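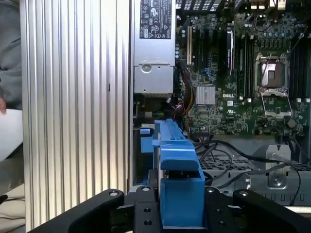

Equipment Plan and Budget for the Desktop Refurbishing Cell
Student project report, Kilmont workshop group

1. What we were asked to plan

Our group was asked to plan the equipment for a cell where robot arms work on used desktop computers. The first jobs on the list are drive carriers, memory modules and processors. The budget is $3260, and it has to cover grippers, fixtures, cabling and practice machines. The arms themselves are paid for from the lab's own account and are left out of this report.

We got quotes from two suppliers, Pedalbridge and Stedo. Brian Mwakalinga collected the prices and kept the spreadsheet. All prices were checked again in August.

2. Grippers

Grippers were the hardest item to settle. Inside a case the fingers have to work close to rails, drive cages and loose cables. The linkage takes up a lot of room next to the drive cage, so width matters more to us than grip force. Pedalbridge offers a narrow model with a 17 day delivery time. Stedo's model is cheaper but wider - we would have to make our own fingertips for it.

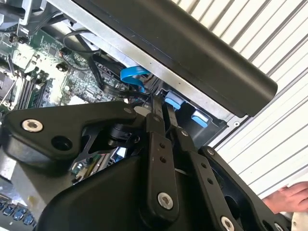 Can one gripper type do every job on the list?
For the first year we plan on one type, with two sets of fingertips. A second type would mean another mount and another set of spares, and the budget does not stretch that far.

We chose the Pedalbridge model and added one spare linkage to the order.

3. Fixtures

Parts need a known place to rest outside the case. The plan is a printed plate with a pocket for the processor, a slot for a memory module and small retaining blocks. We compared a machined plate from Waweru with printing our own. Printing costs $40 in material per plate, and a plate can be changed and printed again when a new part type comes in.
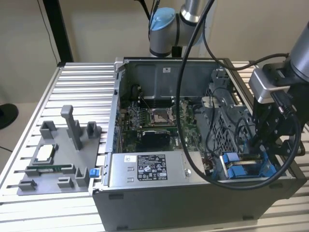

The machined plate would last longer, but its price only makes sense once the layout is final. We expect the layout to change at least twice, so the budget has money for three printed plates and nothing for a machined one.

4. Practice machines

We plan to buy used Dell desktops at $25 each, without drives or operating system. They should all be the same model, or the carrier positions have to be taught again for each case. Processor sockets are easy to damage, so two of the machines are counted as spares from the start. Carriers come off the same used parts market - we want extra ones, since the plastic tabs wear.
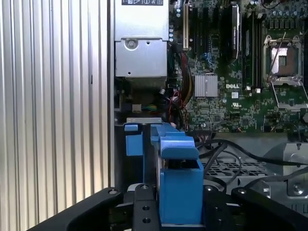
Page last changed: Thursday, 4:40 p.m.

5. Open items

Cable routing is not priced yet. The cables to the wrist need enough slack to reach into the case, and we have asked Stedo for a quote on clips and sleeves. Safety equipment is also missing from the spreadsheet and will be added after the lab review.

The order for the grippers goes out first because of the delivery time. Plates and practice machines can follow once the gripper width has been checked against a real case.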